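Memudeck Bench Cell: Set-up and Service Guide
Section 7. When the hand loses a thin part

7.1 About this section

This section is for the operator who finds that the hand closes, reports a good grip, and the part is still on the table or falls during the lift. In our records this is the most frequent fault with narrow metal parts. We call it false grip. On the display it is shown as code 208.

A false grip is also a safety matter. A part which is held by one fingertip only can be thrown when the arm makes its fast move to the side. Please read 7.2 before you touch anything.

7.2 Before you start

CAUTION: Do not put your hand between the fingers while the arm has power, also when the program is paused. In pause the fingers keep their last command and can close again when the pause is released.

CAUTION: Wear safety glasses when the test part is metal. Other persons must stay behind the floor line.

1. Press the stop button on the control box. Wait until the status lamp of the control box does not blink any more.
2. If a part is still between the fingers, hold it from below with pliers and open the fingers with the manual key. Do not pull the part out.
3. Write down the code and the cycle number. The log keeps only the last 197 cycles and older ones are erased.
4. Look at each fingertip pad. Change a pad which is cut, shiny or turned on its finger.

Note: Clean pads with a dry cloth only. Alcohol makes the pads hard after some weeks.

7.3 Prepare the table

The test is done with the normal mixed objects on the table. Do not remove them all. A false grip often appears only when the vision unit has other shapes to compare.

1. Put the thin part within reach of the hand, with free felt on the side where the fingers come down.
2. Put one small, light object a little further away, for example a paper clip. It is used in 7.5.
3. Keep bottles, boxes and packages towards the back of the table, so that the arm does not pass over them at low height.
4. Smooth the felt with your palm. A fold under the part lifts one end and changes the grip height.
5. Release the stop button and choose SLOW on the pendant. In SLOW the arm moves with 16 percent of its normal speed.
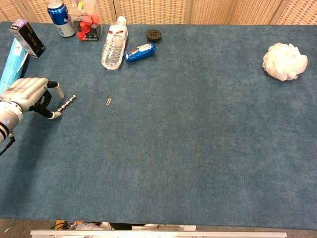

Figure 7-1. Fingertips beside the thin metal part, paper clip further along the felt.

7.4 Check the approach

1. Start the test program GRIP THIN and keep one finger on the stop button during the whole test.
2. When the arm halts at the first hold point, look from the side and from the front. The part must be in the space between the fingers, and the fingers must not press into the felt.
3. If the lower fingers touch the felt first, raise the approach height by one step and repeat. Do not raise by more than one step at one time.
4. If the part is outside the space, do not correct it by moving the part. Stop the test and do the camera alignment in Section 5.
5. Press NEXT. The fingers close. Read the grip force on the pendant and compare it with the value on the label inside the door of your control box.

Note: With parts which have grooves or a spiral, the force value goes up and down a little while the fingers close. Wait until it is steady before you read it. 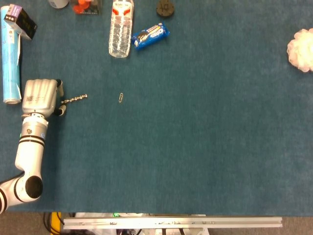
Truvmont, September

The following was added after the service visit to the Mumitz line, where code 208 came back every shift even though the pads were new. The cause was the hand cable. It was tied too short near the base, and when the forearm turned, the cable pulled the wrist by a small amount. The drill bit was then gripped near its end and it turned out of the fingers at lift. The vision unit had no fault, but it was exchanged two times before the cable was checked.

For this reason, please check the cable first:

1. With power off, turn the forearm slowly by hand to both end positions.
2. The cable must stay slack in both positions. If it becomes tight, open the first cable tie and give more length.
3. Close the tie again, only so much that the cable can still slide.
4. Repeat 7.4 from step 1.

7.5 Check the lift

1. Lift the thin part in SLOW and hold it for one full minute. The part must not tilt.
2. Put it down and repeat with the paper clip. If the clip is lost but the thin part is held well, change the part setting from THIN to FLAT for clips. It is not a fault of the hand.
3. Return to normal speed only after 16 good lifts, one after the other. If one lift fails, start to count again from zero.

CAUTION: Never switch off the grip check to finish a shift. Without it the arm will make the fast move with a part which is not safely held.

7.6 If the fault stays

Send the log file, the pad type and the cable position to Gulyás service. If the display shows code 193 together with 208, leave the arm without power and do not try the test again. Code 193 means that the wrist brake did not answer, and the arm can sink when it is released.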